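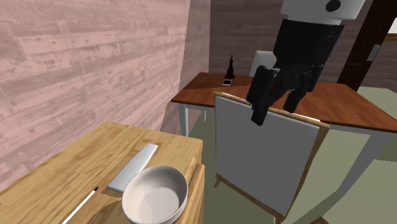

September
by Shanthi Roy

Back from the allotment with filthy knees and a carrier bag so full of runner beans that the handle went at the bus stop. I'd only meant to water! But then Zacharias two plots down wanted a hand getting his netting off, and he will talk, and by the time we'd finished with blackfly and his sister's hip it was nearly six.

The squashes are finally doing something. I've got one hiding under the leaves as big as my head (the Gromura, the stripy sort I'd given up on in July) and a few little ones that probably won't come to anything before the cold. I've put a slate under the big one anyway.

Step counter says 3,478, and I'd swear half of that was up and down to the tap. Yesterday was 2,987 and I felt much worse for it, so make of that what you like.

Beans for tea, obviously, with butter and too much pepper. Blanched the rest and got 15 bags in the freezer before I ran out of room, had to take the peas out and eat those as well. Mum rang in the middle of it all and I had her wedged under my chin while I topped and tailed. She wants chutney again. I said I'd see.

Must buy vinegar. And string.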